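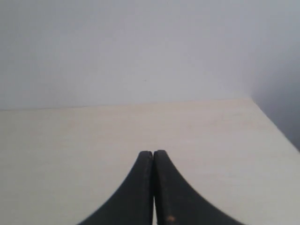

6th November

So the long table is finally getting some attention. I've been putting it off since July, when I told myself I'd give it a proper going-over "once things calm down" (ha!), and then I kept piling stuff on it and the question never came up. You can't worry about a tabletop you can't see, right?

The trouble with a pale top is that it shows every little thing. My old one was dark brown and I swear I went whole seasons without wiping it down. This one is a Domar I got secondhand for 80 dollars, and I love it, I really do, it makes the whole room feel lighter. But set one dirty thing down and drag it two inches and there's your mark, probably forever.

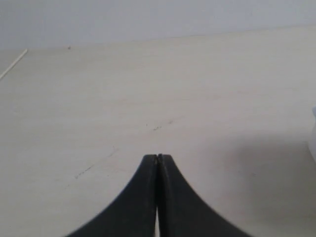
*Scuffs in the middle, plus a faint smudge off to the left.*

I started with plain warm water and a soft cloth, then a drop of dish soap, going in small circles. My neighbor Orvokki Kallio is a big believer in baking soda paste and told me so over the fence for nearly 6 minutes. I'm a bit nervous about anything gritty on a smooth surface, so I tried it on the underside first and left it overnight. I'll do a patch near the back edge next, and if that looks okay I'll be brave and go for the middle. The Zuden spray everybody keeps recommending smells like a swimming pool, so that one's staying under the sink.

Then there's the big white plastic container. It's a nice solid thing with a thick rim and rounded corners, and I want to keep it on the table because it's the only spot where I'll remember to put things in it. But it has scuffs of its own, little gray ones on the flat part inside the rim, and the grooves around the edge are such a pain to get a cloth into. An old toothbrush works better! I may go over the flat part with one of those melamine sponges, very lightly, though I've read they can dull a shiny finish. 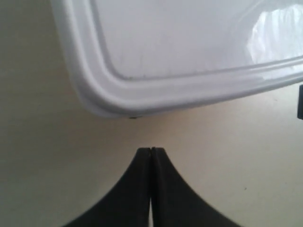 ## Still on my list

- Felt pads, the stick-on kind, for anything heavy that lives on the table
- Another 3 soft cloths, the old ones are basically lace
- Ask Orvokki how long she leaves that paste on
- Decide about a table runner (I have 2 in the closet and don't like either of them)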